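4.2 What the bench hands did with the time

We had supposed, when we first wrote to Pinitz, that the people on the small-parts benches would talk to us mainly about losing work, and some of them did. Far more of our conversations, though, drifted towards smaller matters: where one stands, whom one can chat to, and who gets called over when an arm stops. Across the 503 diary entries we collected at the Henham and Moffat sites, waiting is mentioned again and again, and often with real feeling. One woman at Henham wrote that she used to go home with sore thumbs and now goes home with a sore back from leaning in to look, and she was not at all sure which she preferred!

It helps to keep in mind how close the handling is on a two-armed bench. The pieces are small and light, the grippers have to come right up to one another, and a worker who has handled such things for years can tell a good deal from how a piece sits before it is let go.
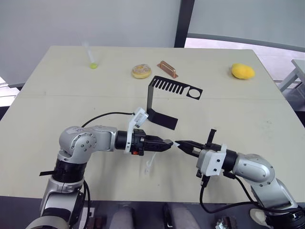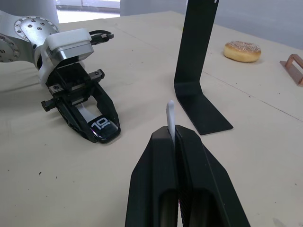

Figure 3. Two views of a two-armed bench with its black metal stand. In the second, a thin white plastic piece is held upright between the fingertips of one gripper.

Hammad Jafri, who kept the Moffat diaries for us and was kind enough to sit through a great many tea breaks in the process, came to call this knowledge "watching with your hands". We have kept his phrase, as the workers liked it too. It was seldom written into anyone's job description. At Moffat the older hands were asked to teach it to new starters, but they were given no hours for doing so, and the teaching was squeezed into whatever minutes a stoppage happened to leave.

Henham went about things differently. Following a long meeting in March, each bench hand was given the authority to stop an arm without asking the shift lead, and the diaries from there grow noticeably more cheerful in tone. We would not wish to lean too heavily on this, for Henham is the smaller site and its people had mostly known one another for years. Ulises Fuentealba takes up the same question for Inham in Section 5, where the shift leads were much less willing to give up the stop button.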